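Lellachについて

Lellachは、共同工作室を拠点に小型ロボットと自動化装置を製作する団体です。机の上に載る大きさの機械を対象とし、機構、電装、制御ソフトウェアの設計から組み立てまでを工作室内で行っています。製品の量産と販売は行っていません。

活動内容

現在の主な活動は次の2系統です。

卓上アーム「Pletdale」
基板や小型部品の取り回しを目的とした卓上型のロボットアームです。関節部の部品は工作室のフライス盤と3Dプリンターで製作し、手先は用途に応じて交換します。現行機は三代目にあたり、二代目で問題となった手首軸のがたつきを軸受の変更で改善しました。可搬質量は400グラムです。

制御ソフトウェア「Nikolaidis」
Unix系の環境で動作する制御プログラム群です。軸ごとの指令、ログの記録、非常停止の監視をそれぞれ独立したプロセスに分け、テキスト形式でやり取りします。設定ファイルもすべてテキストで、変更履歴は図面と同じリポジトリで管理しています。画面操作用の統合ソフトは用意していません。操作は端末から行います。

設備

工作室の広さは約30平方メートルで、機械加工、電装、試験の三区画に分かれています。機械加工区画には卓上フライス盤、ボール盤、3Dプリンターがあります。電装区画には安定化電源、オシロスコープ、圧着工具、はんだ付け設備を置いています。切りくずの混入を避けるため、基板を加工区画へ持ち込むことは禁止しています。

製作の方針

図面と配線表のない装置には通電しません。試作段階であっても、線色、端子の種類、接続先を配線表に記入してから組み立てに入ります。電源線と信号線は別の項目として管理し、端子の圧着は引張確認を済ませたものだけを使用します。

基板は装置に組み込む前に、単体で作業台に置いて確認します。
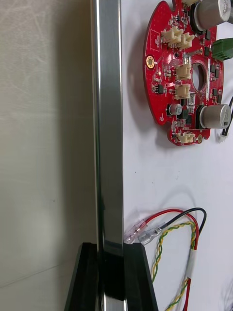 単体確認の項目は、電源電圧、消費電流、コネクタの嵌合、表示灯の動作です。電流制限をかけた電源から始め、異常がなければ制限値を段階的に引き上げます。電解コンデンサを載せた基板では、電源を切った後に残留電圧を測定してから配線に触れます。測定値は基板ごとの記録票に残し、組み込み後の値と比較できるようにしています。記録票の書式は2026年版に統一しました。旧書式の票は順次転記中です。

ねじ端子については、組み込み時と初回運転後に締め付けを確認します。可動部を通る配線は最小曲げ半径を図面に明記し、アームを全可動域で手動で動かして干渉の有無を調べた後、低速での通電試験に移ります。

参加と見学

定例作業日は毎週火曜日の夜です。見学は事前連絡制で、作業中の区画に入る場合は保護眼鏡を着用していただきます。機械加工設備の使用には工作室の安全講習の修了が必要です。電装とソフトウェアの作業については経験を問いませんが、最初の作業は配線表の読み合わせとなります。

部品の加工のみの依頼、市販ロボットの修理は受け付けていません。図面および制御プログラムの利用条件は、各リポジトリに同梱した文書を参照してください。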